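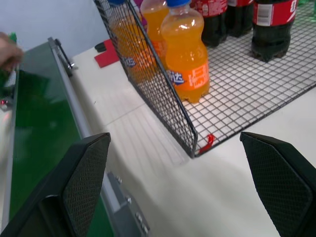

Min Jametti
Workshop lead, Brudonbridge

24/02/2025

OK, the drinks baskets. I spent most of the morning on these and I want it written down before I forget which wire panel went where (again).

We're keeping the black mesh ones. I know a couple of you wanted solid crates, but the square grid is so easy to wipe under, and you can see the orange soda through the side without leaning over the whole table! The little red clip stays at the front corner. Please don't borrow it for cables. It holds better than the twist ties, and when I lift the basket by that corner it's the first place I look.

Bottles stand upright, always. I tried laying the 500 ml ones down to get another row in and they rolled every time I nudged the basket, so no. The Fanta bottles have that ribbed, curvy shape and the bases sit fine on the wire floor, though a foot can catch if you slide the bottle across. Lift and put down, it's quicker anyway. Orange goes up by the wire side panel, other flavors behind.

Loading to 7 bottles felt comfortable to carry one-handed. At 20 (two trips' worth crammed in, my own silly idea) the floor bowed and I had to hug the thing all the way to the shelf.

Other bits:

The white table shows every streak. I've gone over it with the blue cloth and then a dry one, and it still has that faint smeary look when the light comes in low. Flukadus spray next time, maybe. Also the seam collects sticky stuff, so run a fingernail wrapped in a paper towel along it after a spill.

Shelf label for the basket is 3,006, same as on the sheet by the door. I had it down as 3,060 in my last entry, sorry, cross that out.

Still to do: felt pads for the bottom of the basket so the wire doesn't scratch, and a second red clip if anyone finds one in the drawer. I'd like both done before the April open house. Bottles go back in the fridge tonight, caps checked.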